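Shared-room practice for hand-held gripper work - draft rules for comment
2019-12-17, posted by Vernier

1. Spacing

Vernier wrote:
The following draft is submitted for comment before adoption. It applies to any session in which several operators wearing headsets and backpack units work in one room. Operators shall keep cables out of walking routes. The fiducial marker on each gripper shall remain uncovered during a take.
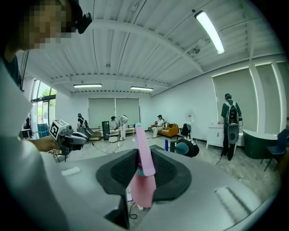

A take shall not exceed 30 minutes. Operators shall agree on work positions before the first take, and any change of position shall be announced aloud.

Bisier wrote:
I support the draft in general but object to the 30 minute limit. Our own rule, in force since October, counts takes and allows 200 per shift. Clock limits encourage operators to rush the last task.

Vernier wrote:
The objection is noted. A count does not address the weight of the backpack, and I would prefer to keep the time limit.

Sani wrote:
The draft is silent on sinks. When two operators share a counter, one should have priority at the basin. Bottles should also have a fixed place - ours stand behind the faucet. 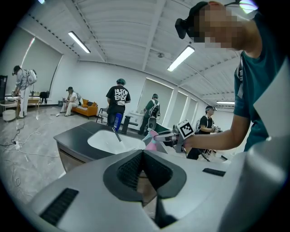
2. Cables and power

Prodanent wrote:
I must disagree with the wording on cables. "Out of walking routes" cannot be enforced where a power strip lies on the floor. I propose "taped or covered wherever a person may step."

Bisier wrote:
Tape leaves residue on polished floors. Covers only, please.

Prodanent wrote:
Covers are acceptable to us, provided that they are in place before headsets go on.

Vernier wrote:
Section 2 will be amended to require covers. The time limit remains open.

Related threads
Marker size and print quality
Cleaning gripper pads between users
Log retention after 2000 takes
Headset fit and rest breaks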